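Search the guides Enter keywords Go
We use cookies to keep this site running. Accept Manage settings

Setting up your Fendau steam iron station – Section 2: Filling, first heat and descaling
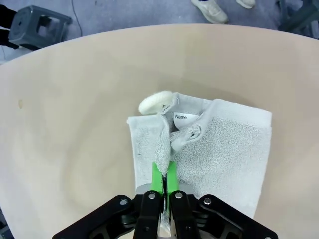 Hollis Marchetti wrote in after the last version of this guide to say the filling steps came too late, and that by the time the tank was mentioned the iron had been plugged in for a good while. Fair point, Hollis! I've moved them to the front, and I've done the same in my notes for the older Iwasaki model.

Before you plug anything in

1. Take the base out of the box and peel the film off the soleplate. It comes away in one piece if you start from the heel (I started from the tip the first time and was picking at shreds for ages).

2. Put the base on a flat, firm surface that doesn't mind a bit of heat. An ironing board with a proper metal rest is fine. A bed is no good at all.

3. Slide the tank out towards you. There's a small catch under the lip, and it's stiffer than it looks when it's new.

4. Fill with cold tap water up to the line. If your kettle furs up quickly, go half and half with the bottled demineralised stuff.

5. Push the tank back until it clicks. No click means no steam, and I've had three emails this spring from people who'd sent for a new pump when all they needed was a firmer shove.

Caution: never put scented water, starch or vinegar in the tank. I know your aunt swears by vinegar. The seals in this one don't like it.

First heat

6. Uncoil the whole lead, plug in and turn the dial to the middle setting. The light will blink while it warms up.

7. When the light stays on, hold the iron level over an old cotton cloth and press the steam button for a few seconds at a time. The first bursts can spit a bit, and you may get a faint smell of hot plastic. Both should fade after a few goes – open a window if it bothers you.

8. Iron the old cloth all over, both sides, before you go anywhere near a good shirt. Any dust left from the factory ends up on the cloth instead of your collar.

Note: leave towels out of it altogether. Ironing squashes the loops and they don't dry you as well afterwards. Shake them hard when they come out of the wash, fold them while they're barely warm and that's the job done. Tea towels, on the other hand, iron beautifully, and I'm a bit of a bore on the subject.

Descaling

9. Unplug the base and let it cool right down. I leave mine overnight.

10. Take the tank out and empty it. Hold the base over the sink and undo the plug on the side with a coin. Quite a lot of water can come out, so don't wear your slippers.

11. Pour in 377 ml of clean water, put the plug back finger tight, rock the base gently and pour it all out again. (Yes, it's an odd amount. It's what the Fendau leaflet gives, and I just fill my jug to a whisker under the 400 mark.)

12. Do that 2 times, or until the water runs clear with no white flakes in it.

Caution: don't open the side plug while the base is hot. There's pressure behind it, and it will scald you.

If you have the Ikon cover on your board, check the felt underneath is dry before you fold it away. Mine went musty in April and I had to hang it on the line for two days.

Section 3 covers the dial settings for wool, silk and linen.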